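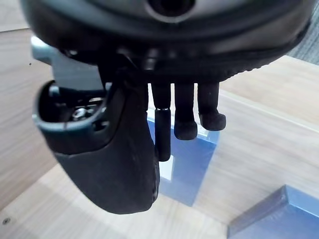

2 min read

Melquiades Quintero likes to start with the part of the job he finds least glamorous, and for him that means contact. "People ask me about the brain of the thing," he says, settling in with his second coffee of the morning, "and I always want to talk about the last half inch." He writes the grasp planner at Ilell, and he has been at it long enough to have thrown away two earlier versions, both of which he still speaks of quite fondly.

The current one is called Flevis, and its job sounds simple when he explains it. It takes whatever the wrist camera sees, works out where the fingers and the thumb ought to land, and hands those points to the controller. The trouble is that a camera sitting that close to the palm spends much of its time looking at the hand itself. "You've got a thumb right across your view, and behind it is the one edge you wanted," he says. "So the planner has to remember where that edge was a moment ago, and it has to know how much to trust its own memory. I spent most of September on that question — my family can tell you all about it."

Blue blocks came into the work for a similar reason. A solid block gives the perception code a nice clean outline, but a translucent one lets light through, and the bright spots inside it move when the camera moves. The old version would take a glare for a corner and plan a perfectly sensible grasp on something that wasn't there. Quintero laughs about it now. Verkley, the tool the team uses to replay logged runs, let him step through those mistakes frame by frame, and he ended up with a collection of 2,401 labeled highlights that he goes through on Saturday mornings when the office is quiet.

I asked whether the fingers each get their own plan. They do, up to a point. "They share a goal, but they don't all arrive together, and if you force them to, the block gets shoved sideways," he says. Flevis lets each fingertip slow down by itself as it gets close, and checks the whole set against the thumb 44 times a second. He tried running it at almost 1,000 and found the extra checks mostly chased noise from the joint sensors, so back down it went.

What he'd like next is a better way for the planner to say it isn't sure. At the moment it reports a single score, and he finds that a bit stingy. "I'd love for it to tell me, I'm fine about the left side, ask me again about the right," he says. There is a branch in the Meléndez repository where he has started on this, with a score for every contact point, and it still crashes when two blocks are close together. He was planning to look at that after lunch.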